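Textiles and Clothing Care › Research articles › Section 3

3.2 Work surfaces and garment presentation

Folding was done at shared tables in an ordinary working room, with several people present at once. Earlier work on domestic laundry has tended to isolate the folder at a single bench. Sowa and Hinrichs argued that this removes most of what makes folding slow at home: other objects within reach, other people nearby, and a surface that has to serve several purposes. We kept these conditions in place and controlled only the garment and the cloth beneath it.

Each trial began with one short-sleeved T-shirt laid out by hand. The starting state was classed as flat, part-wrinkled or heaped. In the part-wrinkled state the body of the shirt is spread roughly flat, but creases are left in at least one half and no sleeve is pulled straight. This state was the hardest to define consistently – two raters disagreed on it more often than on the other two together – and the final wording was fixed only after a pilot at the Clundton site in September.
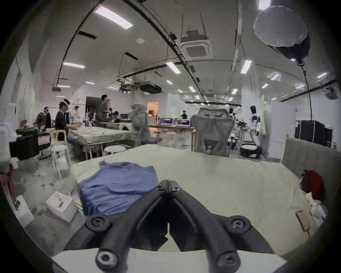 Figure 7. T-shirt laid out on a cloth-covered table, with further tables and seating beyond.

A cloth cover has two effects on the task. It raises friction under the hem, so that a sleeve drawn inwards tends to bring part of the body with it, and it allows the cover itself to ruck when the fabric is pinched too low. Both effects were noted in the pilot on bare laminate and on cotton covers, and they were strongest for thin jersey. Radulović reports a similar result for pillowcases, although his covers were pinned at the corners and ours were not.

Items left along the edges of a table were not cleared between trials. Folders were told to work around them and to move them only if a sleeve would otherwise land on top. Wrinkles in the near half of a shirt were normally smoothed first, by a stroke from the middle towards the hem. Where this step was left out, the crease was carried into the first fold and was still present in the finished stack.

Of the 800 trials retained for analysis, almost 10 per cent started from the part-wrinkled state. Fold quality was scored on the Jisley scale, with the neckline edge taken as the reference line. Scores by starting state are given in Section 4.1.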